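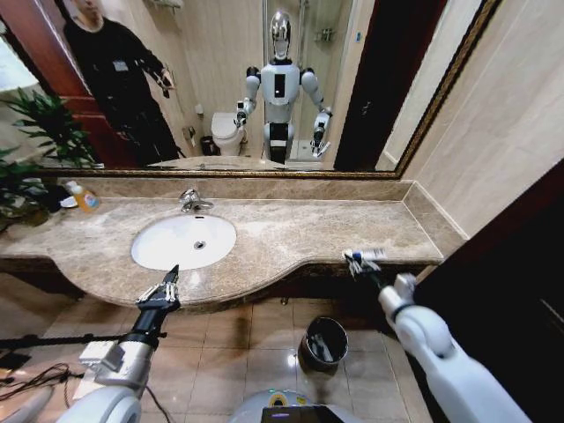 Section 4: Setting Up Your Oven and Baking the First Flatbread

Serness Countertop Flatbread Oven, Model 2846
Guide last revised 13/03/2026

By now you should have everything out of the carton and checked against the parts list in Section 3. If the baking stone arrived chipped at a corner, go ahead and use it, as a small chip makes no difference to the bread. If it arrived cracked across, please put it aside and write to us before you go any further. A cracked stone can come apart when it gets hot, and we would much rather send you another one.

We know the temptation is to plug the oven in, throw some dough at it and see what happens. (We have all done it here at Serness, with mixed results.) Do give this section one slow read first, ideally with a cup of something, and then come back to the start and work through the steps in order.

Choosing a spot

1. Pick a level, solid countertop that can take the weight of the oven with the stone inside. A rolling kitchen cart is not suitable, even with the wheels locked.

2. Leave at least 4 inches of clear space on both sides and behind the oven. Above it you need 12 inches, measured from the top of the closed lid. Remember that the lid swings up, so open it all the way once and look for cabinet doors, hanging utensils or paper towel holders that might be in its path.

3. Check that the cord reaches a grounded outlet comfortably, without crossing the burners of your range or hanging over the front of the counter where a child or a dog could catch it.

4. Press down gently on each corner of the oven. If it rocks, turn the adjustable foot at the back left until it sits still.

Caution: Do not use an extension cord or a power strip. The oven draws a good deal of power while it heats, and it should have an outlet to itself. If your coffee maker lives on the same circuit, make the coffee first.

Caution: The oven is for indoor use and for dry places only. We have had letters from people who would love to take it aboard a boat or out to the campground, and we understand perfectly, but please don't. The Jardine camp griddle is the one to look at for that sort of cooking.

Fitting the stone

1. Make sure the oven is unplugged and the dial is at Off.

2. Lift the lid until it clicks and stays up by itself.

3. Wipe the stone on both sides with a dry cloth. There will be some pale dust, and you may get more of it on the cloth than you expected. Keep going until the cloth comes away mostly clean. Do not rinse the stone, and never use soap on it, now or later. It soaks soap up and gives it back to your bread.

4. Hold the stone level with both hands, smooth side up, and lower it onto the three support pins. The notched edge goes toward the hinge.

5. Slide the stone lightly from side to side. It should move a hair and no more. This small gap is there on purpose and lets the stone expand as it heats.

6. Close the lid slowly. If it does not close all the way, the notch is facing the wrong direction. Open the lid, lift the stone out and turn it around.

Note: If you bought the Tedex thick stone as an extra, remove the wire spacer ring before you fit it and store the ring somewhere you will remember. You will need it again if you go back to the standard stone. The thick stone holds heat beautifully for a big family batch, but it takes a good while longer to get there, so for one or two breads on a weeknight we still reach for the standard one.

The first heating, without food

New heating elements carry a thin protective coating that has to burn off before you cook anything. It smells a little like a hair dryer on a dusty day. The smell is harmless, though it isn't pleasant, so open a window and switch on the range hood if you have one. Pet birds are very sensitive to fumes of any kind and should be moved to another room with the door closed.

1. Close the lid and plug in the oven. The amber light stays off.

2. Turn the dial to 4. The amber light comes on.

3. Let the oven run at this setting until the light goes out. It will go on and off again after that, and that is simply the thermostat doing its work.

4. Turn the dial to 12, the highest setting, and let the light go out once more. You may see a wisp of smoke at the back vent and hear some ticking as the metal warms.

5. Turn the dial to Off, unplug the oven and leave it alone, lid closed, until it is completely cool. Overnight is best.

Caution: The lid, the side panels and the vent at the back all get very hot. Use only the handle, and keep an oven mitt close by even so.

Caution: If you see flames, or if the smoke keeps getting thicker, turn the dial to Off, unplug the oven and keep the lid closed. Do not pour water on it.

Your first dough

You can use any flatbread dough you like, and if your grandmother had one, use hers. The one below is what we bake in our own test kitchen when a new oven comes off the line. It is forgiving, and it will show you how your oven behaves. It makes two breads.

You need:
2 cups bread flour, plus a handful for the counter
1 teaspoon instant yeast
1 teaspoon salt
3/4 cup lukewarm water
1 tablespoon olive oil

1. Stir the flour, yeast and salt together in a large bowl. Pour in the water and the oil and mix with a spoon until no dry flour is left at the bottom.

2. Turn the dough out and knead until it is smooth and springs back when you poke it. It will seem sticky at first. Try to hold back on extra flour – a slightly soft dough puffs far better than a stiff one.

3. Put the dough back in the bowl, cover it and leave it somewhere warm until it has doubled. In our kitchen in April this takes an hour, and in a chilly kitchen it can easily take two.

4. Divide the dough in half, shape each half into a ball and let both rest under a towel while the oven heats.

Baking

1. Turn the dial to 12 and wait for the amber light to go out. Then wait a little longer. The light tells you the air is hot, and the stone always lags behind. If you own the Netoner clip thermometer you can follow the stone on its display, but a pinch of flour does the job too: drop it on the stone, and if it turns tan while you count slowly to 13, you are ready. If it goes dark right away, turn the dial down two marks and wait.

2. Brush the flour off the stone with the long-handled brush.

3. Roll one ball of dough out to a round that leaves a finger's width of stone showing all the way around. Dust your peel lightly with flour or fine semolina and lay the dough on it. Give the peel a little shake. If the dough slides, good. If it sticks, lift that side and add a bit more flour underneath.

4. Open the lid, set the tip of the peel at the hinge side of the stone and pull it back toward you in one steady motion. Close the lid promptly.

5. Keep an eye on the bread through the window. When it is puffed and has brown spots on top, open the lid and lift it out with the tongs. Opening the lid early to peek lets out a surprising amount of heat, and the bread tends to sulk and stay flat.

6. Wrap the bread in a clean towel so it stays soft. Wait for the amber light to go out again before you bake the second one.

Note: The first bread of the day is often the homeliest. Eat it standing up, with butter and salt, while the second is in the oven.

Caution: Keep oil, cheese and wet sauces off the stone. Toppings are fine if you leave a bare rim at the edge of the dough. Spilled cheese will smoke, so let it char, allow the stone to cool fully and scrape it off with the plastic scraper.

If the first bread did not go well

Pale on top, dark underneath: the stone was hotter than the air. Leave the lid closed longer between breads.

Dark on top, doughy in the middle: the dough was rolled too thick, or the dial was too high for that dough. Doughs made with milk, honey or sugar brown quickly and do better two or three marks lower.

No puff at all: usually a stone that needed more time, sometimes a small tear in the dough. Let the second ball rest a few more minutes and roll it gently.

Amber light never comes on: check the outlet with a lamp. If the outlet works, see Section 13 for service and returns.

Cleaning and daily care are covered in Section 5. Please don't move the oven or take out the stone while either is still warm.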